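Search the list archive Go

Reading time: 4 minutes

List: early-plucked
Subject: Re: Gut basses and the "Nollano" tablature
From: Gemma Penrose

Brendan Mac Mathúna wrote:

> I spent April with the facsimile of the Nollano book and I'm now convinced
> that the whole second half was meant for a lute strung entirely in plain
> gut, low octaves and all. The slow pieces keep going down to the bottom
> course and then waiting there, as though the player wanted the sound to
> die quickly. On my old set of wound basses they are a muddle. On the
> Cerkelent gut they come up clean as a whistle.
>
> I'd go further and say the pavans were written by one man, for his own
> instrument, and that he never played them on anything else. Gion Kaufmann
> thinks so too. Would anyone care to argue?
>
> Brendan

I would, a bit.

First, the stringing. I don't doubt that your pavans sound better on the new basses. Most things do after a change of strings, and you say yourself the wound ones were old. What I'd want to hear is the same piece on a fresh wound set and a fresh gut set, same lute, same room, with somebody listening who hasn't been told which is which. Until then all we know is that Brendan likes his new strings, and good luck to him.

Second, the waiting on the bottom course. I went through the slow pieces last night with a pencil. There are 23 in the second half if you count the fragment, and the long low note at the end of a strain turns up in most of them. But it turns up in the first half as well, in the little dances no one has ever claimed were for a special instrument. It is how you end a strain. You arrive home and stop.
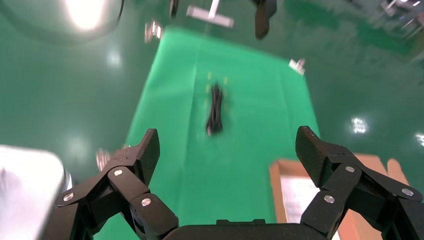 Does a long bass note in tablature tell us how long the string rang?

It tells us when the next thing is to be plucked. The signs over the stave give the gap before the following stroke, and they say nothing about whether the note was left to ring, damped with the thumb or had already faded by itself. A player with a very short-lived bass and a player with a very long one would read exactly the same signs.

So I can't see how you get from the page to the string. You might get there from a maker's bill, or a letter grumbling about the cost of basses, or an old instrument with its bridge holes left alone. Bridge holes are the thing I'd look for, as a thick plain gut bass needs a good wide one. The trouble is that bridges get replaced, and the people who replaced them didn't leave notes.

Third, the one man. I've read Gion's piece twice now and it rests on four pavans which share an opening figure. Four pavans sharing an opening figure is an ordinary afternoon in that repertory. Half the pavans I know begin as if they had been cut from the same loaf. If the handwriting were the same throughout I'd be more inclined to listen, but Gion says himself there's a change of ink and possibly of hand before the last gathering, and then he goes on as though he hadn't said it.
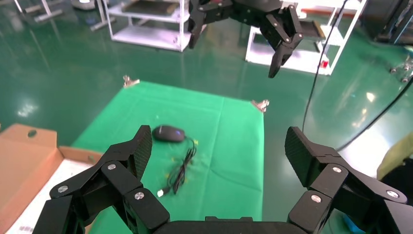

Fingering marks are where I think there may be a real question, and I'm surprised you passed over them. The dots for the right hand are thick on the ground in some pieces and missing in others, and they thin out just where the music gets harder, the opposite of what a teacher would do. We all tend to picture the right hand as thumb and first finger and forget the rest. Look at the open gripper just above, with its pair of black fingers spread wide: anything limited to two could still manage nearly every dance in the first half, one stroke at a time. It would come unstuck in the pavans, where you have full chords with the top voice moving over them. Whoever marked the dots knew that, because the marks for the ring finger begin with the first pavan and carry on to the end. I'd sooner see an article on that than another on strings.

Aidan Ó Flaithearta made a similar point at the Bainbridge weekend, if I remember rightly, about the Gonament songs. He had found the ring finger marked in the accompaniments and left out of the solos, and he thought the marks had been put in later by someone who was struggling. That seemed sensible to me and I don't know that it was ever written up. Aidan, if you're reading, was it?

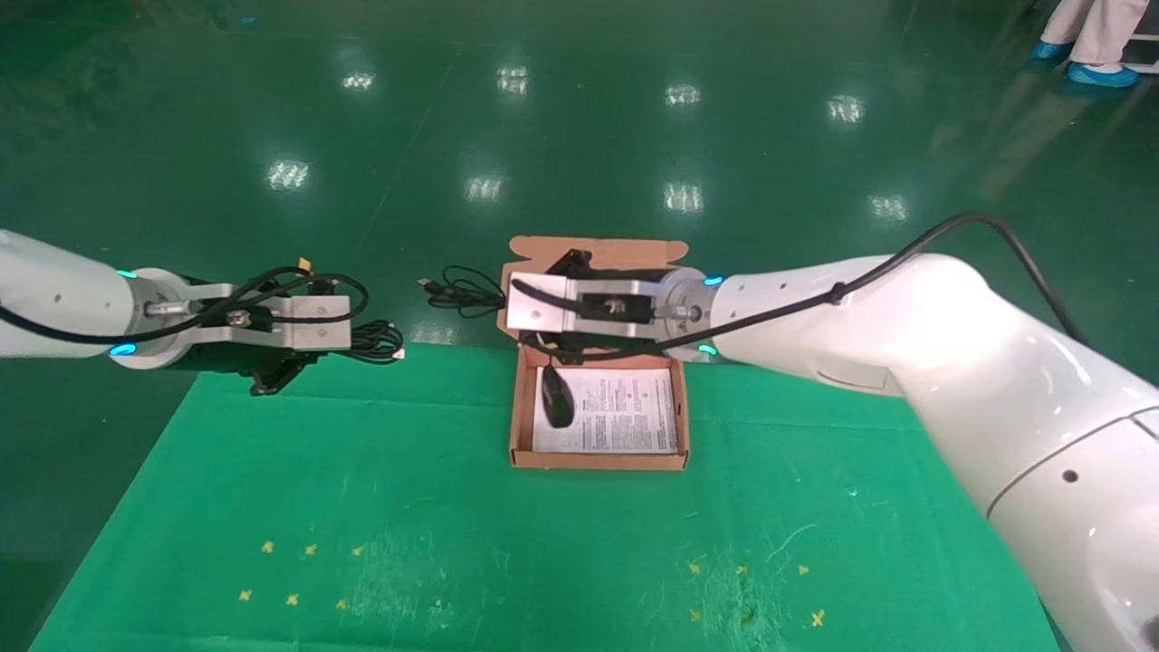
The other thing about the dots is that they can be checked. Anyone with the facsimile can sit down and list them, and if two of us do it separately and get different lists we learn how much of this is wishful squinting. I have done the first 40 pages. Tia Garside has offered to do the same pages without seeing mine, and I'd be glad of a third person, preferably one who doesn't care how it comes out.

As for the Cerkelent strings, could you say what tension you settled on, and what the lute is tuned to? You gave neither, and a low bass at a slack tension will go dull on you whatever it's made of. I'm also curious how they hold up once the heating goes on. My last plain gut bass was lovely for a fortnight and then began to whiskers up under the thumb - I have kept it in a drawer out of spite.

I'm willing to be wrong about the strings. I'm less willing about the one man.

Gemma

4 replies | 0 shares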